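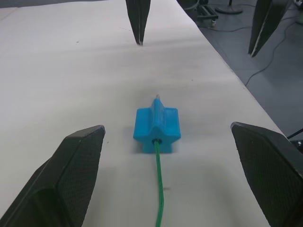
¿Por qué dos brazos robóticos que funcionan bien por separado fallan cuando tienen que pasarse un cordón?

Casi siempre por el momento de soltar. Cada brazo sabe cuándo ha cerrado su pinza, pero necesita saber también cuándo la ha cerrado el otro, y ese dato llega tarde, llega mal o no llega.

Manuales > Automatización > Fallos y seguridad
Lectura: 11 min
Buscar en este manual… Buscar

Capítulo 7
El cordón, o cómo tirar los dos a la vez

El expediente de Curano ocupa más páginas que el programa que lo provocó. La tarea era modesta: un brazo sujetaba una pieza, el otro pasaba un cordón por ella y ambos se relevaban para tirar del extremo. En el banco de pruebas de Stadetti se había repetido 1.670 veces, y de esa cifra se habló mucho en las reuniones. Del hecho de que todas las repeticiones se hicieran con el mismo cordón, bastante gastado y muy dócil, se habló menos.

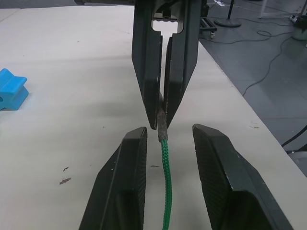
Begoña Iriarzun

El cordón nuevo era más rígido. Al cerrar la pinza receptora, la punta giraba un poco y quedaba sujeta solo por el borde. El sensor de apertura leía una separación compatible con «objeto agarrado» y el controlador daba el relevo por bueno. La pinza emisora, por su parte, tenía una instrucción añadida a última hora: si notaba resistencia al abrir, debía volver a cerrar. La instrucción estaba comentada en el código con la palabra «provisional», que en nuestro oficio designa lo que dura hasta la jubilación de quien lo escribió.

El resultado fue que los dos brazos tiraron del mismo cordón en sentidos opuestos, cada uno convencido de que trabajaba solo.
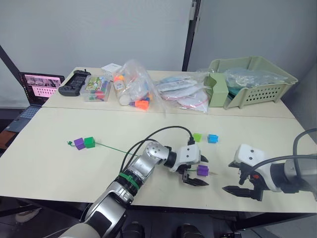
La disputa duró 700 milisegundos. Después el cordón se escapó de una de las pinzas y el brazo, que seguía aplicando fuerza contra algo que ya no estaba, retrocedió más allá de su zona de trabajo y golpeó el soporte vecino. No hubo heridos. El operario había salido a buscar un destornillador, medida de seguridad que no figuraba en el análisis de riesgos.

La primera versión del informe atribuyó el suceso a «un comportamiento anómalo del cordón». Ruddock, la empresa encargada de la revisión, devolvió el documento con esa frase subrayada y pidió los registros de fuerza. En ellos se veía la tensión subir desde el primer instante. El límite existía, estaba fijado en 100 newtons y nunca se alcanzó: alguien lo había calculado para piezas rígidas y se había heredado de un proyecto anterior, junto con el nombre del archivo.
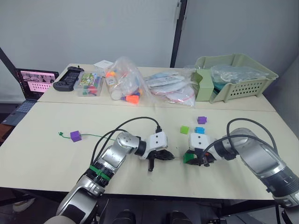 Conviene separar aquí tres cosas que el informe mezclaba. El fallo estaba en la condición de agarre, que aceptaba una medida de separación como prueba de sujeción. El peligro venía de la energía acumulada en el brazo al tirar. La causa de que ambos coincidieran era de organización: el protocolo de relevo, llamado Tenell, dejaba que cada brazo decidiera sin esperar la confirmación del otro.

En el apartado 7.1 reconstruiremos el relevo paso a paso, con sus señales y sus esperas. El 7.2 se dedica a los límites de fuerza en materiales flexibles. Antes de seguir, dibuje el diagrama de estados de las dos pinzas y marque en él todos los estados en que ambas están cerradas. Guarde el dibujo; habrá que corregirlo en el 7.3.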